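From: Giang Hà
To: gallville-swap
Date: 2/7/23
Subject: Re: [gallville-swap] bread baskets - keep, wash or toss??

Quick one, on my way out, sorry for typos.

Thoa Đồng wrote:

> Hi all,
>
> Going through the hall cupboard before the spring supper and I have
> opinions. We own far too many baskets. Half of them came in the
> Buschmann box in October and I don't think anyone has looked at them
> properly. Questions:
>
> 1. Are the woven ones real wicker or the plastic kind? Anisa says
> plastic, Quang says you can't tell without wetting one, I say who
> cares as long as bread doesn't stick to it.
>
> 2. Can they be washed? The old round ones went moldy after somebody
> soaked them overnight and I am not going through that again.
>
> 3. Do we keep the long ones for the buffet table or put one on each
> small table? If it's one each we need liners, and I only have napkins
> for two.
>
> 4. Who has the key to cupboard 194? Not me, whatever Thắng tells you.
>
> If I hear nothing I'm giving the lot to the Histo sale.
>
> Thoa

Please don't give them to Histo! Not yet anyway. We gave Histo the glass bowls last year and then had to go buy glass bowls.

I had one of the baskets out on the gray surface by the white wall, good enough light to see what we've got. Corner and rim first, then straight down into it. 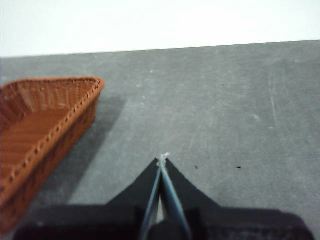
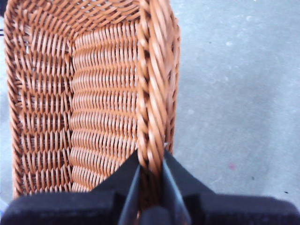 On 1 - my vote is with Anisa. The strands are smooth and shiny, the way the synthetic ones usually are, and nothing on it snagged my sleeve. Real willow always gets my sleeve. Not going to swear to it. If Quang wants to do his wet test he can do it on ONE basket, in the sink, and dry it after.

The braided rim is the part I'd look at on all of them before we decide. It's a thick twist, several strands together, and once one end works loose the whole thing unravels, usually while you're carrying it. So run a thumb all the way along. Anything springing up, put that basket to one side and I'll have a go with the thin cord. I fixed my mother's that way and it's been fine for years. Glue doesn't hold, I tried.

On 2. Whatever they're made of, don't soak them. What I do at home:

Turn it over and bang it, outside. You will not believe the crumbs.
Old toothbrush, dry, into the weave. The side walls are the tight part, lots of little rows, that's where seeds end up. The bottom is more open and mostly looks after itself.
Cloth wrung out in warm water with a drop of dish soap. Then a cloth with just water.
Stand it on its side somewhere airy till the next day. NOT stacked. The round ones were stacked wet, that was the mold, soaking only made it worse.

No dishwasher. I know somebody is going to ask.

On 3. I'd say buffet, long ones in a row down the middle, rolls in one end and the sliced stuff in the other. One per table sounds nice but people at the small tables end up with a basket and no room for elbows. If we do the buffet then napkins for two is nearly enough, and I've got a length of cotton I can cut up, plain, washes well. Would need hemming. Anisa do you still have the machine set up? Two folds and a straight stitch, nothing fancy, and make them bigger than you think becuase they have to come up over the sides or the crumbs go straight through the bottom.

Butter goes in dishes, please. Not loose in the basket in those foil things, they melt and then it's in the weave for good.

Money since Thắng asked off list: new baskets from Navlow came to 119 with delivery last time I priced them, and they were smaller. So cleaning what we have seems worth an afternoon to me. I can do it at mine if someone drives the boxes over, I can't get them on the bus.

On 4, I have not got the key either. Quang had it for the coats in October. Quang?

Also the lid for the big soup pot is still missing, if it's in anybodys kitchen no questions asked, just leave it in room 706 on the shelf.

Can people say yes or no to the buffet by the time Thoa does the table plan. Got to run, will read replies tonight.

Giang

_______________________________________________
gallville-swap mailing list
To leave the list, send a blank message with "unsubscribe" in the subject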